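Workshop notebook, Tuesday
Cup carriers, takeaway lids, and the box problem
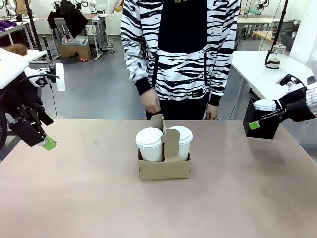
Picking up from last week's page, where I'd run out of room halfway through the divider notes. Short version of where we'd got to: the two-cup cardboard carrier with the tall centre divider is, I think, the best thing on the bench, and I've been trying to work out why I like it so much. I'm writing it all down this time so Jaqueline can argue with it properly.

First thing in the morning I did the fold again from flat. Kraft corrugated, single wall, the Durberg sheet. The creases on this stock are lovely! You get one clean pop as the base locks and then the divider comes up almost by itself. The only fiddly bit is the handle tab, where the two layers have to line up before you push the notch through. I tore one by rushing. Pushing from the side with the longer flute runs works better, with a thumb behind the fold. I've pencilled a small arrow on the template so I don't forget which side that is.

Time per carrier from flat, once my hands had warmed up: didn't record it, sorry. I was enjoying myself. Will do it with the stopwatch on the next batch.

Lids

We're on the plain white lids with the raised rim, and plain white cups. No print on anything while we're testing, as agreed, so we can see scuffs and drips. The raised rim is a real plus for stacking and a bit of a nuisance for the carrier, as your knuckles catch it when you go for the handle. With the divider at its present height there's clearance for my hand. Jaqueline's hands are smaller and she says she has heaps of room. We need someone with big mitts to try it before we say the height is settled.

A thing I hadn't thought about until this morning: the lid has to go on before the cup goes in the carrier. Obvious, I know. But I've been doing it the other way about half the time, pressing the lid down with the cup already seated, and that pushes the base of the tray out and softens the corners of the cut-out. The carriers I've been complaining about as "floppy" were floppy on account of me. Crossed out the floppy note on the earlier page and initialled it.

Lid check I've settled on: press at the centre, run a finger the whole way around the rim, then tip the cup a touch over the sink. If it's going to weep it weeps at the seam of the cup wall, every time. Line the sip hole up opposite the seam and the weeping mostly goes away. This is old knowledge among baristas, and I'm thrilled to have caught up with them.

The curved cut-out

The front panel has a shallow curve taken out of the top edge. I'd assumed it was there for looks. Having had a day with it I reckon it earns its keep, in that you can get two fingers onto the cup wall and lift it out without grabbing it by the lid. Lifting by the lid is how you end up wearing your flat white. I tried a straight-edged version cut from the same sheet and went for the lid on every single lift without meaning to. Your hand simply goes to whatever's exposed.

So the curve stays. I want to try one a little deeper, but not so deep that it eats into the strength of the panel. Sketch on the back of the page, in green pen, ignore the one in blue.

Weights

Used water and the kitchen scale. Loaded carrier, two cups filled to the line, lids on: 1078 g. Took one cup down to a half fill to see how the thing hangs when it's lopsided, and that came to 700-something before I bumped the scale and lost the reading. Redid it from scratch and wrote down 700 g flat for the half-load we'll use from here on, filling to the weight and not to a line on the cup. Much better way to do it, I should have started there.

Carried the full one from the bench to the back door and return, handle only, arm relaxed. Fine. Carried the lopsided one: it swings toward the heavy side and the divider takes a lean, but it doesn't fold. There's a faint crease now at the bottom of the notch on that one. Kept it, labelled "lopsided walk", on the shelf above the tap.

Up the stairs I wasn't game to try it with a hot drink. Water only until we've done the steps properly.

Three-cup orders

Everybody's favourite question. What do you do with the third cup? The carrier takes two and the person picking up has ordered three, and this happens constantly. The Ustthorpe café told us it's their most common awkward order by a long way, and they currently hand over a four-hole pulp tray with a gap in it, which rocks.

Two ideas on the go.

One is a second two-cup carrier with a folded insert in the spare side, for napkins, sugars, a biscuit. I love this! It turns the empty slot into something you'd want. But it means two handles, so two hands, and there goes the door.

The other is a plain rectangular box that holds the single cup upright with the rim just proud of the top edge, to travel beside the carrier. It keeps the odd cup standing up and gives you flat sides to hold, which is kinder on the fingers than a bare hot cup wall. What it wants is a snug fit. If the box is wide the cup leans, and once it leans the lid rim touches one wall and you can't get it out one-handed. I packed one loose box with a collar of offcut corrugated and it behaved beautifully after that. The collar took no time at all and used up scrap. Height matters as well: too tall and the lid disappears inside and you're fishing for it, too short and the cup's top-heavy.

Laryea can supply boxes in the narrower size and is sending samples. I asked for unprinted. Their catalogue number is on the sticky note inside the front cover of this book, please don't peel it off.

Jaqueline's comment, pencilled in the margin, and I'm copying it here as her writing fades: "Box is good for a car. Carrier is good for walking. Don't try to make one do both." I'm not sure I agree yet, but I'm putting it down.

Table surface

The matte top is a great improvement on the glossy one. Cups stay where they're put, and the carrier doesn't skate when you push the lid of the near cup. Coffee rings do show up on it. Wiped with a damp cloth straight away they lift, left over lunch they need the bicarb. Please wipe as you go. Also please don't cut on it, use the green mat.

Moisture

Did the condensation test with iced water in the afternoon. Two cups, carrier, left to sit while I did the ordering. Base of the tray had darkened under both cups by the time I got back and the corrugated had gone soft to the thumb. It held for a lift but I wouldn't have walked to the station with it. For hot drinks this doesn't come up much, for iced it's the whole game. Wastum do a coated sheet in a similar weight, and Jaqueline has asked whether it still goes in the paper recycling. If it doesn't, I don't want it. An uncoated tray with a double base might get us there with nothing but another fold, and I'd much rather spend an evening on a fold.

Dried the soft one on the rack overnight last time and it went crisp again but kept the ring marks and a slight bow. Not reusable for testing. Fine for seedlings, and I've taken it home.

Divider height

Still the most interesting bit for me. With the divider standing well above the lids you've got a wall between the two drinks, and the lids can't knock each other when you stop suddenly. Cut down to lid height, they click together with every step and one of them popped a little at the edge. Went back up to the full height and the clicking stopped. It costs more board per piece, and we're cutting from a batch of 333 blanks, so I worked out the nesting on the sheet again and found that flipping every second blank wins most of it back. Very pleased with that. Layout's taped to the guillotine.

One more observation. If you set the two cups down at different times, the first one in tips the tray slightly toward itself until the second arrives. No harm done on a flat table. On the café's sloping pass it might matter. Could be as simple as loading the uphill side first, and I'd like to see how their staff do it without being told.

To do

Stopwatch on folding, flat to finished, both of us.
Big-hands test of the handle.
Deeper curve, two versions, same sheet.
Double base, iced water, same sitting time as the afternoon run.
Stairs with the full load, water only.
Collars for the Laryea boxes when they turn up, made from offcuts.
More lids. We're into the last sleeve and I've been wasteful with them.
Ring Ustthorpe and ask if we can stand at the end of the counter during the morning rush.

Jaqueline, the tray with the torn notch is in the drawer if you want to see what I mean about pushing from the wrong side. The good ones are stacked flat under the ruler.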